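My car now gets updates while I sleep

July 17, 2021

Last Tuesday I went down to the garage and my car told me it had a new version. I have driven for many years and a car never said this to me before. My old one was a Hauser hatchback with a cassette player, and the only thing that changed in it was the oil.

The new one is an Orkia, the small electric one. I bought it used in Flerkinley, with 52 thousand miles on it, and the seller mentioned the updates only at the very end, when I was already signing. I did not pay much attention. I was more interested in the winter tires.

The update took 4 hours. During this time you cannot drive and you cannot open the charging port, and I had planned to charge that night. So in the morning I had a modern car with 9 percent in the battery. I took the bus to work, and it was a nice bus.
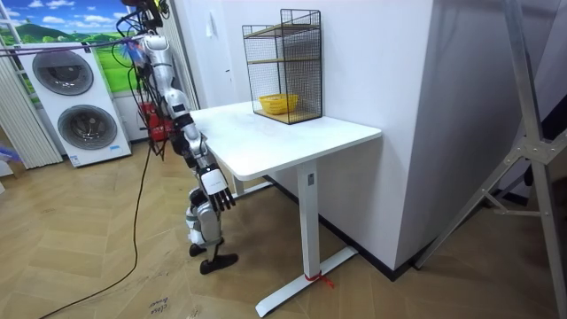 What did I get for my patience? The list on the screen had many lines, but most of them said only "improvements." Two things I could notice myself. The lane assistant is calmer now. Before, it pulled the wheel a little too early on the curved road to Sokside, and I had to hold against it, like walking with a dog who has its own opinion. Now it waits longer. Also the map opens faster, which I like very much.

One thing is worse. The button for the rear window heater was on the first screen, and it has moved to the second menu, under "Comfort." I understand that somebody thought about this. But in January, when the glass is white and I am late, I do not want to search for it.

I called the dealer to ask if I can go back to the old version. The man was polite and said no — only forward. He also said that another update comes in August, and that I can choose the time for it in the settings. I have chosen Sunday at two in the morning, and I will charge the car on Saturday afternoon.

If you have the same model and you know how to put the heater button back on the first screen, please write to me in the comments.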